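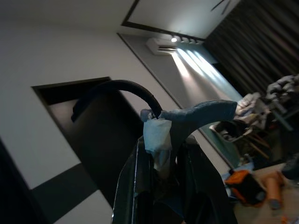
Kamran Ghumman says check the cable before you touch anything in the software, and he's right, I lost most of a Thursday doing it the other way round. So this is the order to do it in.

Gripper drops out mid-move, error 199

What you get: arm moves fine, gripper stops answering. Sometimes it comes back by itself. Gremach logs 199 (gripper comms lost) and the arm KEEPS GOING. That last bit is the real problem. Jaws stay where they were, arm carries on to the next point, and whatever is in the way gets pushed. Ours bent a bracket and nearly got my knuckles.

Before you start

Stop button within reach. Not across the room.
Power off at the supply any time your hands are on the wrist. Pausing the script isn't off. A gripper that gets its comms back can finish its last command, and the last command is usually close.
Nothing in the jaws.
Two people if you're running both arms. One on the stop, doing nothing else.

Step 1. Find out where it happens

Run the move slow, one arm, other one parked. Write down the wrist angle when 199 comes up. Do it a few times. Same angle every time = cable. All over the place = could still be cable but look at the power supply as well. Only when both arms run = skip to step 5.

Step 2. Look at the loop

The cable goes over the wrist in a loop and has to have enough slack for the full twist. Too short and it pulls on the plug at the end of the range. Too long and it catches on stuff. Both give you 199. Power off, joints free, turn the wrist by hand from one end to the other and watch the plug, not the loop. If the plug rocks at all you've found it, probly.

Also anything near the joint that can get drawn in. Wrap, tape ends, cloth. Take it off before you turn anything.
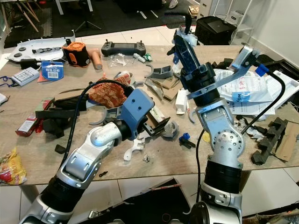 Clear the table too while the power's off, or at least everything inside the reach of whichever arm you're testing. Loose cords especially. I didn't bother the first time and then couldn't tell if the arm had snagged or faulted.

Step 3. Wiggle test

Power on, arm holding still, hand on the CABLE a good way back from the jaws. Not on the wrist. Second person watches the log. Flex the cable in short sections, working toward the plug. 199 pops up, stop, mark that spot with tape, power off.

If it only faults right at the plug, reseat it and do this step again. Ours was a broken wire just inside the strain relief. Looked perfect from outside.

Step 4. Swap the cable

Power off, wait 30 seconds, then unplug. Don't pull on the cable.
Route the new one the same way as the old one. Take a picture first if you'll forget.
Tie it to the arm below the wrist, leave the loop free above. Ties snug, you should still be able to slide the cable a bit.
Turn the wrist by hand again, both ends, before power.

We used a Wullard cable, the soft kind. The stiff one lasted no time at all.

Step 5. Only with both arms

Check both grippers aren't on the same adapter. Ours were. Split them and the leftover faults went away. If you have a Kohlhase supply check the lead at the back, it works loose.

Step 6. Make the arm stop

Do this even if the cable fixed it. Next cable will break as well. In the Gremach settings, Faults tab:

Comms timeout: 200 ms
On gripper loss: stop arm (ours was set to "warn", which just logs it)
Auto resume: off

Save, restart, then test it on purpose. Slow move, clear table, nothing in the jaws, switch the gripper off from the software. Arm should stop dead. If it doesnt, settings didn't save, go back and do it again. Don't test by yanking the plug.

Step 7. Back up to speed

Run slow for a while first, then 80 percent, and leave it there till you've had a full day with no 199.

Nnamdi Mohammed has the spare cables from the Dendthorpe order, ask him before buying more. Will add the plug wiring when I've drawn it out properly.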